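Cell 4 – wet bench, Castard line
2026-07-24

Left gripper was opening late again. Pulled the fingers, cleaned the slides, dried them and put on a thin film of the Ilau grease. Backlash at the last joint is unchanged from February, so I left the belt alone.

Open/close test, 1000 cycles dry, force setting 44. No late opens until cycle 177, then one, then none to the end. I blame the connector at the wrist. Reseated it and added a second tie to the strain relief. If it comes back, swap the cable before touching the gripper again.

Right arm: cable loop is still long. It clears the tub wall at slow speed but I don't trust it at full. Shortening it means moving the clip on the forearm, and the spare clips are at the Drundesmont shop. Ordered 4.

Mat: paper type stays for now. It takes up water slowly and the drips stand on top for a while, so wipe between runs and check the table seam before the next one. The rubber mat was worse, the tray slid on it.

Cloths are the Meijer ones, washed once before use. New ones shed lint into the finger slides – that was most of what I cleaned out today.

Re-zeroed both arms after the work. Left came back on the first try, right needed a second pass. Offsets saved under the same name as before, old file kept.

To do: wrist cover on the left arm, drip guard for the right gripper, new label on the e-stop.

0 comments · 4 shares

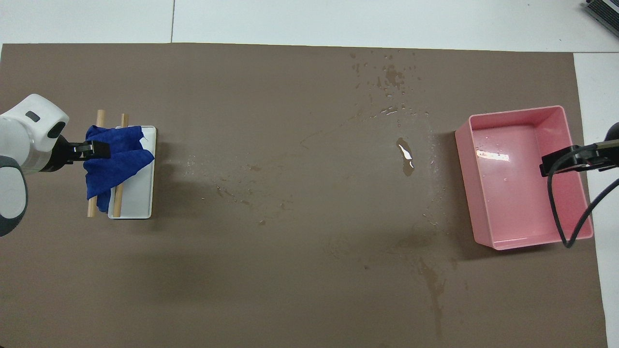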